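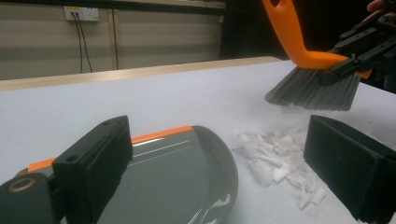 Sellow commented last month that parallel jaws were the wrong choice for a dustpan and that I should have bolted it on. Maybe. Bolting costs me the tool change, so the jaws stay.

Build notes for September: both grippers share one 9 V supply, and the logger is at run 1037.
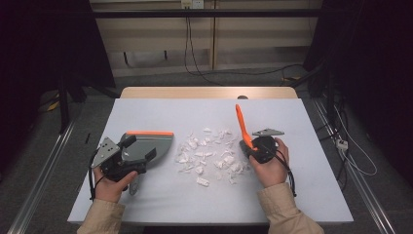

*Both grippers at the bench, paper scraps between them.*

The linkage still has 2 mm of play at the fingertips – tolerable for sweeping. Closing force is set to 40 percent.
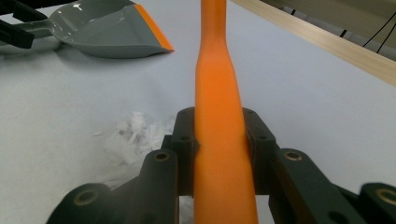 Telano thinks the play is in the pins and wants me to ream the holes first.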